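Ticket: Morning devotional goes out with the wrong prayer
Opened: February 2022
Status: Resolved (see last entry for what "resolved" means)
Priority: Set to Low by the system, raised by a number of people in the foyer
Systems: Butar (reading plan), Abbasi (prayer library), Celer (mailing)

Summary

The daily email is supposed to carry a Bible reading, a short reflection and a prayer that goes with them. The reading is correct. The reflection is correct. The prayer belongs to some other reading. Subscribers have been gracious about it for longer than I would have been, and several assumed it was deliberate and wrote to say how challenging they found it.

Sample of the damage so far:

Jonah is swallowed by the fish. Prayer: thanksgiving for a safe and pleasant journey.
The rich young ruler goes away sorrowful. Prayer: for generous giving to the roof.
Job loses everything. Prayer: "Lord, we thank You for our good health and for our camels." I have since found out the camels are legitimate and belong to Genesis.

The email is a merge. Butar holds the readings and reflections, Abbasi holds the prayers, and Celer collects from both overnight and posts the result before breakfast. Each of the three has a status page, and each status page is green. 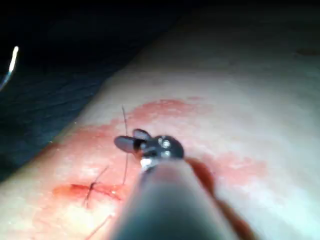
Step 1: Confirm the fault

Pulled the sent copies from Celer and read them against the printed plan on the vestry shelf. The prayer is always one behind. Yesterday's prayer turns up under today's reading. So the prayers are in the right order and simply late, a condition I recognize from the back pews.

Asked Celer support whether their merge could be lagging. They replied within the hour, which I had not expected, and said the merge takes whatever it is handed. Fair enough. It would make a decent motto.

Step 2: Check the clocks

My favorite theory. Butar and Abbasi each have their own time zone setting, and if one of them thinks midnight is at some other hour, you get exactly this kind of slip. Spent an evening on it. Both were set correctly. Changed them both anyway, changed them both back, and sent a test. Same fault. Also managed to send the test to the full list, so everybody received the Beatitudes at suppertime with a prayer for a new day. Apologies went out. The apology had no prayer attached and was therefore accurate.

Step 3: Clear the cache

Cleared the cache in Butar. Cleared it in Abbasi. Cleared it in Celer, where the button is labeled "Refresh Everything" and appears to refresh nothing. No change.

It was suggested to me after evening prayer that I might pray about it. I said I had been, and that based on the evidence I would probably be answered tomorrow under somebody else's reading.
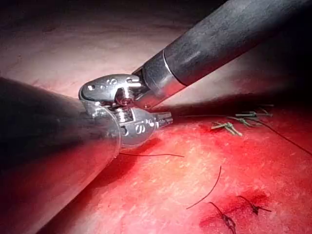
Gravmont Chapel, Web and Mailings Team

Step 4: Look at the data instead of the settings

Should have been Step 1. Exported the prayer library out of Abbasi into a spreadsheet and scrolled to the top. The first row is a page called "How to Pray With This Plan." It's a nice page. It has a paragraph on silence and another on finding a comfortable chair. It is also being treated as the first prayer of the year, so every real prayer behind it has moved down a place.

Butar has the same sort of introductory page, but Butar lets you tick a box marked "front matter" and then skips it. Abbasi has a box too. Ours was not ticked. The help text beside it reads "Use where appropriate."

Went back and found the January first email in the archive. Sure enough, it has the opening of Genesis, a reflection on beginnings, and then, where the prayer should be, advice about chairs. It had been read aloud at breakfast prayers. I am told it was well received.

Step 5: Apply the fix

Ticked the box. Saved. The page reloaded and the box was no longer ticked.

Ticked it again and got a message saying the entry was locked by another editor. There is no other editor. After some looking it emerged that the other editor was me, still logged in on the office computer from the evening of the clocks. Walked over to the chapel, logged myself out, walked home, ticked the box. It stayed.

Sent a test, to myself alone, having learned. Reading: the lost sheep. Prayer: for those who wander, and for those who go out looking. I will admit to reading it twice.

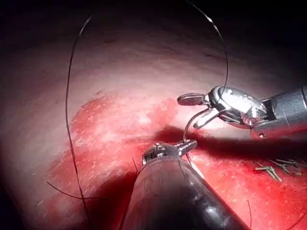
Grasping instrument at right, with tissue under the light.

Step 6: The other thing

While I was in the sent copies I noticed the subject lines. Celer cuts them off at 60 characters. Our standard opening, chosen at a meeting that ran long, uses up most of that before the day's title gets a word in. Usually what's lost doesn't matter. Then we come to the reflection on the psalm about the fool, whose title is "There Is No God, Says the Fool," and what landed in every inbox was:

Gravmont Chapel Morning Devotions for Today: There Is No God

It fits perfectly. There isn't a letter to spare. This drew more replies than anything we have ever sent, and for once people had opened the message, so in a narrow sense it was our most effective outreach of the season.

Options considered:

- Ask Celer to raise the limit. Asked. They have added it to a list of things people ask for.
- Rewrite the titles. The reflections were written by other people with care, and I'd like to go on being spoken to.
- Shorten the opening. Needs agreement, though I can't think who would go to the stake for "Morning Devotions for Today."

Went with the third and changed it to "Gravmont:" on my own authority. Will confess at the next meeting.

Step 7: Watch it for a while

Left the ticket open through four mailings. Prayers matched on all of them. The genealogy reading came with a prayer for families, the storm on the lake with a prayer for people who are frightened, and the long passage on the measurements of the tabernacle with a prayer for patience, which I checked, and it really is the one assigned.

Two subscribers wrote to say the email had lost something. One of them had been keeping a notebook on the mismatched pairs and had got a good deal out of Jonah.

I put the ticket to Resolved and posted it on the team page for comment.

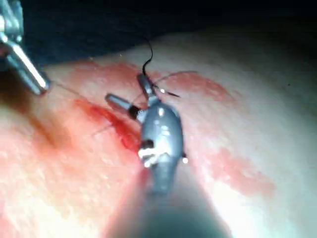

Reply: Before you close it, could the old emails be left in the archive as they were sent? I had the Job one on the day I came home from the hospital and I laughed out loud at the camels. Then I read it again and thought, well, Job got his camels back in the end, and more besides. I'd hate for someone to tidy that away. Also, my copy still says "Morning Devotions for Today." Is that just me?

Archive will stay as it is. I had planned to correct it and am relieved to be excused.

The old wording: it is not just you. Celer keeps a separate template for anyone who signed up by the paper form, and it has its own subject line, which I found this afternoon behind a menu called "Other." Changed there too. The same template had its own copy of the introductory page, chair and all, and I have removed it.

Notes for whoever does next year's plan:

- In Abbasi, tick "front matter" on the introductory page, save, reload, and look at it again.
- Log out of the office computer.
- Test sends go to the list called "Test." The list called "Test All" is everyone.
- Read the subject line as it will be cut, aloud if possible, before the psalms.

Status: Resolved. Paper-form template to be looked at once more when the Lent readings are loaded.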